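夹爪与相机选型：桌面抓取台上两指夹爪与自适应夹爪应如何取舍？

分类：机械臂与末端执行器 > 选型与对比 > 已有回复
发布：五月 提问者：青石实验平台管理组

【问题】

本单位为高校公共实验平台，现有六轴协作机械臂一台，计划于本学期内完成末端执行器及视觉部分的更新。新设备主要用于桌面物品抓取与摆放的教学及方法验证，操作对象以玩具食物、餐具和小型厨房用品为主，形状差异较大，重量均在机械臂额定负载以内。

目前进入比选范围的夹爪共两款。其一为Vevlow电动平行两指夹爪，行程80毫米，自带力控接口；其二为Drallach自适应夹爪，指节可随物体外形被动弯曲，开口较前者略大，但控制器须单独供电。相机方面，拟在桌面正上方固定安装一台俯视相机，是否另配腕部相机尚未确定。控制器拟沿用现有的Sundaram控制柜，其通信周期能否满足夹爪力控要求，供应商未给出书面答复。

现就下列事项征求各位意见：

一、在物品种类较杂的情况下，平行夹爪与自适应夹爪在抓取成功率上差距有多大，是否值得为此承担额外的布线和供电成本；

二、仅使用俯视相机时，对于扁平物品（盘、碗沿等）的抓取位姿估计是否可靠；

三、对比测试应如何组织，结果方可用于采购论证。我们担心自行设计的测试偏向某一款产品，评审时难以说明。

补充说明：桌面为白色，可更换；现场照明为顶部灯带，无法大幅调整。两款夹爪均可向供应商借用样机，借用期不长，因此希望测试方案一次设计到位，避免返工。

【回复一】（已被提问者采纳）
回复者：Saskia Mahuika

本人所在的实验室于去年完成过性质相近的对比，使用的也是上述两款夹爪，另有一款Sikeo真空吸附末端作为参照。现将做法与结论整理如下，供贵单位参考。需要说明的是，我方的机械臂型号、安装高度与贵方未必一致，数字仅反映我方条件下的情况，不宜直接写入论证材料。

关于测试物品。建议不要选用形状过于规整的标准块。标准块上两款夹爪的表现几乎没有区别，测完之后得不出任何可用的意见。应以实际教学中将要使用的物品为准，并有意识地覆盖以下类型：大而扁的物品，如盘子；有边沿、有孔或带把手的物品，如滤盆、杯子；小而不规则的物品，如玩具水果；细长且易滚动的物品，如瓶子。大型固定物，例如桌面烤箱，也应放上桌面，它不参与抓取，但会限制机械臂的接近方向，并在俯视画面中产生遮挡和反光，对路径规划和视觉都是必要的考验。

关于布置。每一轮开始前应按事先生成的布局表摆放物品，两款夹爪使用同一套布局表，顺序随机。操作人员不得在看到抓取结果后调整物品位置。我方最初没有遵守这一条，前两批数据只得作废。桌面上宜设置固定的参考标记，用于俯视相机的位置核对，每次更换夹爪后都应重新核对一遍，因为拆装末端时容易碰动支架。

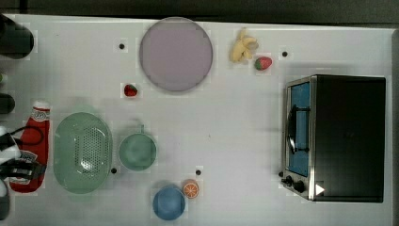 关于次数。我方每款夹爪完成了790次抓取，分布于62组布局。次数再少一些也可以得出总体倾向，但如果希望分物品类型作比较，则每一类的样本数不能太低，否则个别物品的偶然失败会左右结论。贵方借用期有限，可适当减少布局组数，但物品类型不宜删减。

关于结果。就总体成功率而言，自适应夹爪高于平行夹爪，差距主要来自瓶子和玩具水果两类。玩具水果表面曲率变化大，平行夹爪夹持时接触面小，抬升过程中容易旋转甚至滑脱；自适应夹爪的指节能够包覆，情况明显好转。盘子则相反。盘子平放时边沿离桌面很近，自适应夹爪的指尖在触碰桌面后会先行弯曲，不易插到边沿之下，平行夹爪换上薄指尖后反而更为稳定。杯子一类两者相当，抓杯壁或抓把手的策略比夹爪本身影响更大。

至于真空末端，对平整光滑的盘面效果很好，对带孔的滤盆基本无能为力，因此未列入最终推荐。

关于相机。仅用俯视相机时，物品在平面内的位置和朝向可以满足要求，难点在高度。浅盘、碗和桌面之间的高度差在俯视深度图中很小，容易与噪声混淆；白色桌面配浅色餐具时，轮廓也不够清晰。另一个问题是机械臂自身的遮挡：手爪伸入工作区后，目标物往往被盖住一部分，此时俯视画面不能再作为闭环修正的依据。我方的处理方式是由俯视相机负责全局定位，由腕部相机在下降前补拍一次，成功率有可观的改善。如预算只允许一台相机，仍建议首先保证俯视相机，并将机械臂移出视野之后再行拍摄。

关于控制器。Sundaram控制柜在我方用于位置控制没有问题。力控部分建议不要经由控制柜转发，由夹爪控制器直接连接上位机，控制柜只负责机械臂。贵方应在借用期的头一天就验证这一条链路，若此处不通，后面的测试都无从谈起。

综合意见：若以教学为主、物品较杂，且能够接受单独供电，可选自适应夹爪；若课程中有较多餐具摆放的内容，或希望学生理解力控的基本原理，平行夹爪配可更换指尖更为合适。两者不存在一方全面优于另一方的情形，论证材料中宜按任务类型分别陈述。

【回复二】
回复者：工业现场十年

平行夹爪即可。自适应夹爪的指节为易损件，课堂使用强度大，维护费用应当计入总成本。我单位的自适应夹爪在完成3000次开合后指节回弹出现不一致，左右两指不再对称，需返厂校正。当然，我单位的工况为连续运行，与教学场景有所区别。

另，若桌面可更换，建议改用深灰色哑光板，浅色餐具的分割会容易许多。

【回复三】
回复者：cx_平台助理

对第三个问题补充几点，供编写论证材料时参考。

（一）在测试开始前书面确定“成功”的定义，并由提出采购需求以外的人员签字确认。建议定义为：夹持后抬升至规定高度，保持规定时间，放置于目标区域内且未触碰其他物品。仅以“夹起”作为成功标准会高估两款产品。

（二）失败必须归类。至少区分定位偏差、夹持滑脱、碰撞急停、规划无解四种情形。定位偏差和规划无解与夹爪关系不大，如一并计入，会把视觉和规划的问题算在夹爪名下。碰撞一项须结合日志判断，手爪外形较大者在烤箱等大件旁边更容易触发急停，这属于夹爪的真实差异，不应剔除。

（三）保留每次抓取前后的俯视图像和夹爪电流记录，编号与布局表一致。评审专家提出疑问时，有原始记录与没有原始记录，效果差别很大。

（四）供应商工程师可以到场协助安装调试，但正式测试期间不宜由其操作，参数在正式测试开始后即行冻结。如确需修改，该款夹爪的全部布局应当重测。

对于回复二提到的耐久性问题，借用期内无法验证，可在合同中以质保条款的形式加以约定。

【提问者追加说明】

感谢各位答复。我方已决定按回复一的物品分类和回复三的记录要求编制测试方案，相机暂按一台俯视、一台腕部申报。力控链路将于样机到场后首先验证。关于深灰色桌板，因该桌面同时供其他课程使用，暂不更换，拟先以哑光垫板代替。

读者评论（4）

南窗：请问回复一中的薄指尖是原厂配件还是自行加工？我方使用Vevlow原厂指尖，厚度对于浅盘仍然偏大。

Saskia Mahuika：自行加工，铝制，前端贴防滑硅胶。加装后应重新标定零位，否则力控读数有偏移。

lab_307：失败归类的建议很实用。请问“规划无解”是否计入总次数？我们内部对此有不同意见。

cx_平台助理：计入总次数，但单列一行，同时给出剔除前后的两个成功率。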